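# Die Norm kennt keine Schraubzwinge

Wer in unserer Branche etwas über gute Praxis lernen will, bekommt einen Ordner. Unserer hat 20 Kapitel, und ich habe sie im Juli alle gelesen, was mir im Kollegenkreis den Ruf eines Sonderlings eingetragen hat.

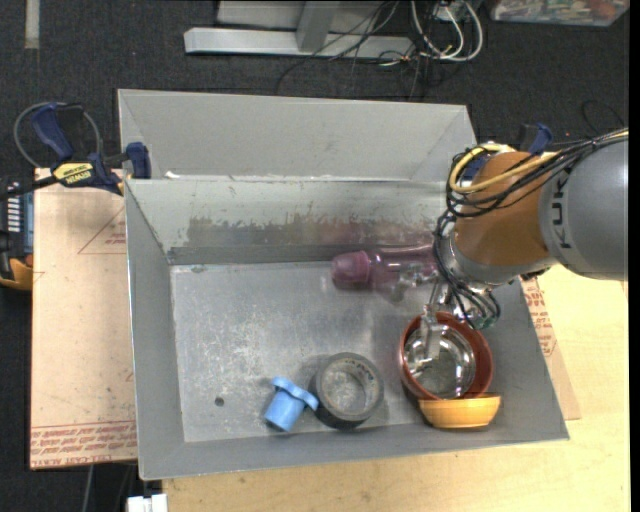
Kapitel 4 regelt zum Beispiel, wie ein Greifversuch zu dokumentieren sei: Datum, Softwarestand, Greifertyp, Name des Bedieners. Wie die Kiste befestigt ist, in die gegriffen wird, will das Formular nicht wissen. Das ist schade, denn eine Kiste, die um zwei Millimeter wandert, ruiniert jede Statistik, und zwar ohne sich im Protokoll zu verewigen.

Bei Cindumach, wo ich eine Zeitlang Versuche betreuen durfte, hielt man es ähnlich. Es gab eine Freigabe für den Arm, eine für den Greifer und eine für die Freigabe. Die Teile, die gegriffen werden sollten, brachte mit, wer gerade etwas übrig hatte. Am Ende stand im Bericht »Haushaltsgegenstände, gemischt«, und 1.000 Griffe später stritt man mit den Leuten von Kröger darüber, ob eine Schüssel in einer Schüssel ein Gegenstand sei oder deren zwei. Die Frage ist bis heute offen. Ich neige zu zwei, Kröger zu demjenigen Wert, der die Quote hebt.

Rainer Ackermann, mit dem ich in Tinumholm auf einem Podium saß, hielt dagegen: Normen seien für die Sicherheit da, alles Übrige sei Handwerk und gehe das Papier nichts an. Für die Sicherheit unterschreibe ich das sofort. Wer einen Industriearm ohne Risikobeurteilung in Betrieb nimmt, soll bitte anrufen, bevor ich vorbeikomme. Nur verschwindet das Handwerk, wenn es nirgends steht, spätestens mit dem Kollegen, der es konnte.

Mein Vorschlag ist entsprechend bescheiden. Eine Seite, mehr nicht: womit die Kiste fixiert ist, wie die Kabel am Arm geführt sind, welche Teile darin liegen und wer sie nach welcher Regel hineinlegt. Dazu der Satz, was als Erfolg zählt, geschrieben vor dem ersten Griff. Bei Rilline hat man mir zugesagt, den Entwurf zu prüfen. Er liegt dort jetzt bei der Stelle, die für Formulare zuständig ist, und hat schon ein Deckblatt bekommen.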